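Section 2: Setting up your Fedent travel wallet

Thank you for choosing the Fedent from Hanbridge. It's a simple thing to get going, but do give yourself a quiet few minutes for it, preferably at a table with good light, as the strap clip is small and likes to roll away!

Before you start, please check that you have the wallet itself, the neck cord, the strap clip and the little Emell tag in its paper envelope. If anything is missing, hang on to the packaging and get in touch with us.

1. Open the wallet flat and take out the card stiffener. You can recycle it.

2. Thread the neck cord through both side loops, working from the back to the front, and leave the ends hanging for now.

3. Press the two ends into the strap clip until you feel it catch. Give it a gentle tug (a firm one won't hurt either).

4. Slide the adjuster until the wallet sits comfortably under a shirt or jumper. Most people like it a bit higher than they first expect. The cord is 80 cm at its longest.
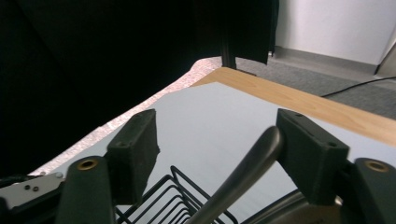
5. Put your passport in the wide rear pocket, spine downwards, and your cards in the front. Each card slot takes 2 cards; please don't squeeze in a third, or the lining will stretch and won't go back.

6. Write your phone number on the Emell tag in ballpoint, let the ink dry, and tuck it behind the clear window.

Note: If you bought the Doolan belt loop separately (part 187), fit it before you fill the wallet. It's ever so much easier while everything is still flat, and the instructions are on the back of its card.

Caution: The neck cord is not a toy. Keep it away from small children, and take it off before you go to sleep, on a long flight as much as at home.

Caution: Don't machine wash or tumble dry. A damp cloth and a drop of mild soap will see to most marks. Leave the wallet open to dry overnight, away from radiators.

Care of the zip is covered in Section 3.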